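Trois semaines sur un décalage de temps

Bon, je vous avais promis des nouvelles de Plitik et je n'ai rien écrit depuis avril, pardon ! Pour ceux qui arrivent : Plitik, c'est ma petite pile logicielle de manipulation à deux bras, que je fais tourner dans le simulateur Cudel le soir et un peu trop souvent le week-end. La perception d'un côté, le planificateur de l'autre, et entre les deux un bout de code que j'avais écrit un soir de fatigue et que je n'avais jamais relu.

C'est évidemment lui qui m'a coûté l'été.

Le symptôme était agaçant. Sur un cadre posé à plat, vu par la caméra de la pince, la pose estimée était très correcte tant que le bras ne bougeait pas. Dès que je lançais l'approche, elle se mettait à glisser, toujours dans le sens du mouvement. J'ai d'abord accusé la segmentation (un tableau dans un cadre gris clair, ça fait deux rectangles emboîtés, et mon détecteur de bords hésitait entre les deux). J'ai passé des soirées entières là-dessus.

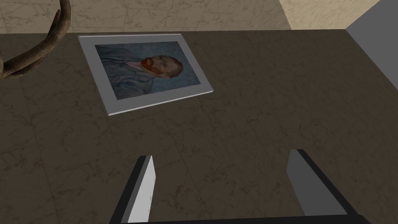
Et puis j'ai fini par tracer les horodatages. L'image arrivait avec 35 millisecondes de retard sur les positions articulaires, et mon fameux bout de code prenait gaiement la dernière position connue sans regarder l'heure. Donc je projetais une vieille image avec une pose de caméra toute fraîche - forcément, ça glisse. J'ai mis un tampon circulaire, une interpolation entre les deux états voisins, et la dérive est tombée sous les 3 millimètres. Une vingtaine de lignes, tests compris. Je préfère ne pas calculer le rendement horaire.

Du coup j'ai pu revenir au planificateur, celui que j'appelle Carré parce que sa première version ne savait faire que des angles droits. Il gère maintenant les deux bras dans le même espace de configuration, avec une vérification de collision entre eux à chaque nœud de l'arbre. C'est lent ! Sur un bureau encombré, je plafonne à 2 000 nœuds avant d'abandonner, et ça suffit dans la plupart des cas, sauf quand les deux pinces visent des objets voisins. Là, il explore n'importe quoi, il fait passer un coude par-dessus l'autre, c'est assez joli mais inutilisable. 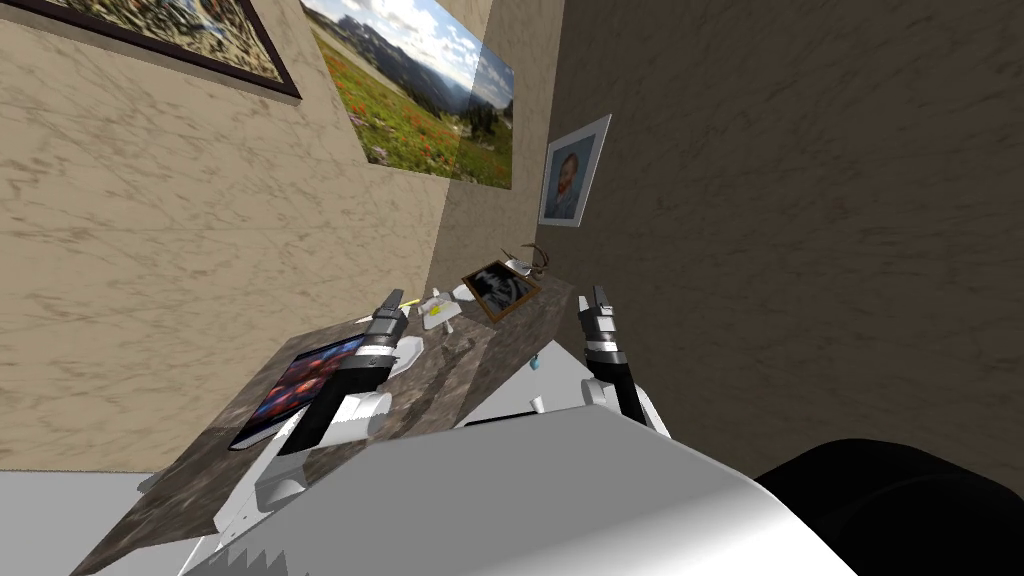

Grorkska m'a écrit en commentaire du billet précédent que je ferais mieux de planifier un bras d'abord, de figer sa trajectoire, puis de traiter le second en le considérant comme un obstacle mobile, quitte à inverser la priorité si ça échoue. J'ai essayé hier soir. On perd la garantie de trouver une solution quand il y en a une, mais les temps de calcul sont divisés par beaucoup, et pour ce que je fais je crois que je vais garder ça (merci !).

Reste le ticket 703, la fermeture des doigts qui se déclenche parfois un cycle trop tôt. Je soupçonne encore une histoire d'horloge. Je regarde ça la semaine prochaine, et si quelqu'un a déjà branché un filtre de Kalman sur des mesures qui arrivent dans le désordre, je suis preneur de vos retours.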